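Home | Ask | Tags | Members | Log in

Depth camera sees the box floor through the wall, gripper closes too low

Tags: perception, grasp-planning, transparent-objects

Posted by Trinidad Evangelista in Manipulation Software

Good evening to all. I hope the subject fits in this section, I was not sure between Perception and Manipulation.

I am writing the grasp planner for a small parallel gripper with two soft pads. The task is simple to say: find a clear plastic storage box, put one finger on each side, close, lift. For cardboard boxes my code works well. For clear boxes it is very bad, and I have spent since February trying to understand why.

The pipeline is as follows. I take the depth image from the wrist camera, I remove the plane of the supporting surface, I cluster the points which remain and I fit a cuboid. The planner takes the two longest vertical faces and puts the closing line at half height. With the clear box, the cluster is made mostly from the objects inside. So the cuboid is smaller than the box, and it is also turned, because the contents lie in every direction. The fingers then come down on the rim. In my last test I ran 343 attempts in simulation and the result was almost perfect, but in simulation my box is not really transparent, I gave it an ordinary grey material.

I tried to fill the holes in the depth with a median filter. It makes the picture nicer and the grasp worse. I also tried to lower the confidence threshold of the camera, and then I receive flying points between the box and the background.

My second problem is soft surfaces. On a table the plane removal is good to 2 mm. On bedding it takes away part of the box, or it leaves a piece of cloth which joins the cluster.

My questions are these. Should I continue to repair the depth, or should I leave it and take the outline of the box from colour? And how do you treat a support surface which is not flat? I use Keva for planning, if it matters -- I don't think it does.

Thank you in advance, and please excuse my long message.

5 comments | Share | Follow

Glenys Pugh

Leave the depth for the box itself. You can't repair a measurement that was never taken; the filter is only inventing points from the snacks or whatever is in there.

Segment the box in colour. A small network trained on your own pictures is enough, and the rim is usually the strongest line you have. Fit a quadrilateral to the rim, then intersect it with a plane at the known box height above the support. If you don't know the height, take two views from the wrist and triangulate the corners. Check your hand-eye calibration before you do that. Mine was wrong by 5 mm for a long time and I blamed the segmentation.

For the cloth, stop using one global plane. Fit a low-order surface to a ring of points outside the box mask and interpolate under it. The box presses the cloth down a little, so keep the fingertip target above the interpolated surface and let contact stop the descent. Even motor current will do if you have no force sensor.

Share | 2 comments

mercado_k

just put tape on the box

Share

Trinidad Evangelista

Thank you Glenys, this was very useful. I write what I did, maybe it helps another person.

I changed to the rim method on Tuesday. The yaw error is now small enough that both pads meet the side walls flat. The calibration was also not good, exactly as you said. For mercado_k: tape works, I tried it, but the boxes of the final user will have no tape.

For the mask I labelled images where the box is full and the background is busy, because with plain backgrounds the network learned only the background. Patterned cloth was the most difficult. The printed flowers give many small edges, and the first version of my edge detector preferred them to the rim.

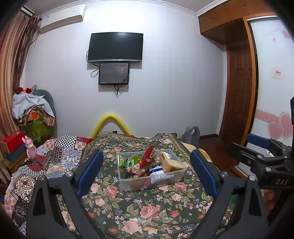

Should the planner compute the finger opening from the mask or from the fitted rim?

Use the fitted rim, and add a fixed margin on each side. The mask moves by several pixels from one view to the next, and the opening would move with it.

One more detail about the closing. I had a position command with a fixed final width, taken from the cuboid. Now I close with low speed until the current rises, and after this I hold. The walls of a thin box bend inward, so if you command a width you will either slip or squeeze. My timeout is 20 control cycles without change, and then I declare contact.

What remains open is the lift. When the contents are heavier on one side, the box rotates between the pads, and my planner knows nothing about the mass. I think to lift a little, measure the tilt, put down and grasp again with a shifted line -- but I have not written it yet. If somebody did this with Keva, please show me how you kept the state between the two plans.

3 comments | Share | Report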